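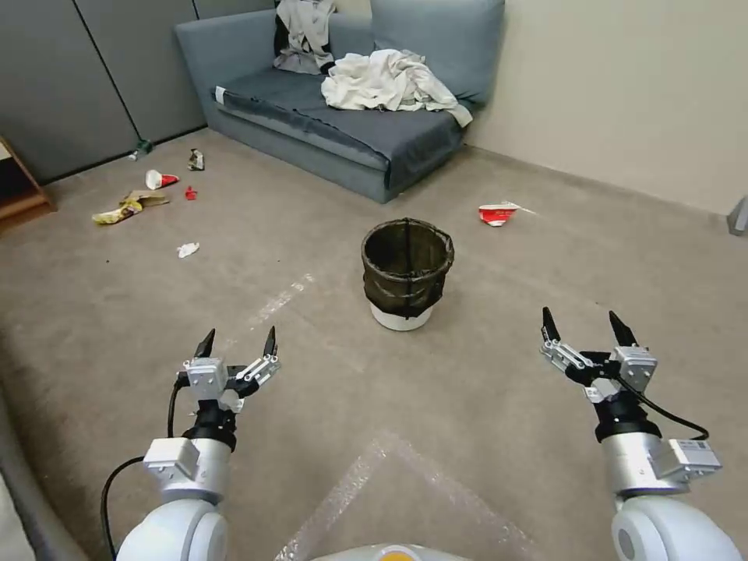
*Figure 1. A corner sofa with laundry on the back cushion and seat.*

## 4. Survivors and Their Order in the Notices

This section deals with the part of the death notice that lists the living. Most notices in the Flanley collection follow the same path. They open with the name, age and place of death, go on to birth and parents, then marriage and work, and then turn to the family who survive. The list of survivors is usually the longest part. It is also the part families care about most when they place a notice, and the part the newspapers correct most often. A misspelled employer may pass without comment, but a missing stepson brings a phone call to the paper the same morning.

The sample has 1,000 notices. All of them ran in the Flanley paper or in its smaller neighbor at Sullero, which was printed on the same press and used the same form for most of the period. Notices of one line, which give only a name and a service time, were left out before the sample was drawn. So were the long news obituaries written by staff. What remains is the ordinary paid notice, sent in by a funeral home and written from a form that the family filled out.

### 4.1 How the lists were read

Each notice was read twice. On the first reading we marked every person named as surviving, in the order given, along with the word used for the relationship. On the second we marked people who were mentioned but not named ("several nieces and nephews," "many cousins"). A person named outside the list, for example as a speaker at the service, was not marked unless the notice also gave a family tie.

The readings were entered on the Workneh sheet, a plain coding form made for parish registers and changed slightly for this work. It has one row per person and a free column for the exact wording. We kept the wording as printed, including mistakes. "Daughter in laws" was entered as "daughter in laws." Where a name was spelled two ways in the same notice, both spellings were kept and the first was used for sorting.

Married couples were the hardest thing to enter. A phrase such as "son and wife" followed by two first names holds two people, and the sheet gives each of them a row. But the phrase puts one of them in the family by birth and the other by marriage, and a reader takes that in at once. We added a mark for people who appear only as the second half of a couple. This mark turned out to be more useful than expected and is used in Section 4.3.

### 4.2 The usual order

The standing order at both papers was spouse, children, grandchildren, great-grandchildren, brothers and sisters, and then everyone else. The form sent out by Wullo Funeral Home, which handled a large share of the Flanley notices, printed these headings down the left side with blank lines next to them. A family that filled in the form from top to bottom produced the usual order without thinking about it. Other funeral homes in the county had forms of their own, but we have seen none that put brothers and sisters ahead of children.

Within the group of children the order is nearly always by age, although notices rarely say so. Where birth years could be found in other records, the oldest child came first in most cases. The exceptions are of a few kinds. Some notices put all the sons before all the daughters. Some put the children who lived in town before those who had moved away. In a few the first child named is the one who had cared for the parent, and the notice says as much later on.

Parents appear in the survivor list only when the deceased was young or when a parent had lived to a great age. In both cases the parent tends to be moved to the top, above a spouse if there is one. The form had no line for parents among the survivors, so these families or their funeral directors had to write the name in somewhere. The top margin was the likely place, and one surviving copy of the form has it there in pencil.

### 4.3 Departures from the order

In 158 notices the list departs from the standing order in a way that can't be explained by a missing group. These were read a third time, together with the thank-you cards that families sometimes ran in the paper a few weeks later. The cards were helpful because they name people freely and follow no form.

The largest set of departures involves second marriages. The standing form had a single line headed "Children." Families with stepchildren handled it in different ways. Some wrote everyone on the one line and made no distinction. Some wrote a second line, so that the printed notice has children, then stepchildren, then grandchildren of both. Others placed the stepchildren after the brothers and sisters, close to the end. We don't read this last choice as a slight in every case. In several notices the stepchildren were already adults when the marriage took place, and the cards speak of them warmly.

A second set involves companions who were not married to the deceased. Early notices in the sample often leave these people out or call them "a special friend," placed last. Later notices more often put them first, where a spouse would stand, and use the words "companion" or "partner." The change is uneven. The Sullero paper kept to "special friend" well after the Flanley paper had dropped it -- one typist may account for much of this, as the wording shifts soon after the paper's office moved.

The third set is small. It consists of notices in which neighbors, coworkers or members of a church group are named among the family with no heading to separate them. These are mostly notices for people with no living children. The list in such a notice is short, and the named friends make it longer. In a few of them the friends must have filled in the form themselves, because no relative is named at all.

### 4.4 People named only as part of a couple

The mark described in Section 4.1 shows who enters a notice by way of someone else. Husbands and wives of the children are the main group. In the older notices a daughter is often hidden behind her husband's name, so that she appears as "Mrs." with his first and last name after it. By the end of the period the daughter's own first name comes first, and the husband follows as "and husband" with his first name alone.

Some of the marked people could be traced to their own later notices. We found 135 such pairs, in which a person is the second half of a couple in one notice and the subject of another. The pairs let us compare how the same family wrote about the same person at two points in time. In most of them the in-laws are thanked or named again. A shared surname is often the only clue to the link, which means that daughters who married more than once are probably missing from the pairs.

Divorce is almost never stated. A former spouse may be named as "the mother of his children," and this phrase was entered exactly as printed. More often the former spouse is simply absent, and the children of the marriage are listed with no explanation. The reader of the paper, who lived in the same county, would have known.

### 4.5 Those who died earlier

Nearly all the notices have a short closing list of those who "preceded" the deceased in death. It follows the same order as the list of survivors but is less complete. Parents are always first. Infants are named when they had been given names and are otherwise mentioned as "an infant son" or "an infant daughter." Brothers and sisters are often given as a number only.

In eight notices the same person is on both lists. Each of these was checked against the county death index, and in each the person had died before the notice ran. The likely cause is an older notice for another family member that was used as a model, with the survivor list copied and not fully updated. The papers printed corrections for some of them. One correction from April restates the whole list and adds a granddaughter who had been left off, so the family evidently took the chance to fix more than one thing.
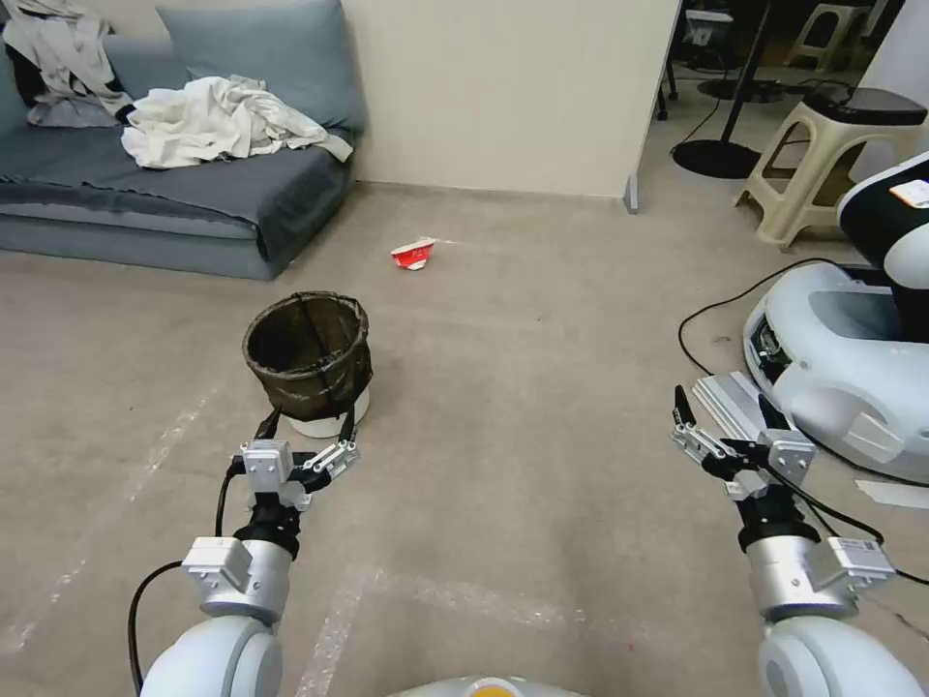

### 4.6 Limits of the sample

The sample covers paid notices only, and the price of a notice depended on its length. A family with little money had reason to shorten the list, and "many nieces and nephews" costs less than their names. We have rate cards for the Flanley paper but none for Sullero, so the effect of price can't be compared between the two.

The funeral homes also changed what families wrote. Wullo kept its filled-in forms for a time, and where a form and its printed notice can be set side by side, the changes are mostly spelling and order. Nicknames were moved into quotation marks, towns were added after names, and grandchildren were taken out from under their parents and put on a line of their own. That last change removes something the family had recorded, namely which child belonged to which household. It can't be recovered from the printed page.

Finally, the notices say nothing about families who chose not to place one. Some of these deaths appear in the county index and in church bulletins. They are taken up in Section 5, along with the cards of thanks.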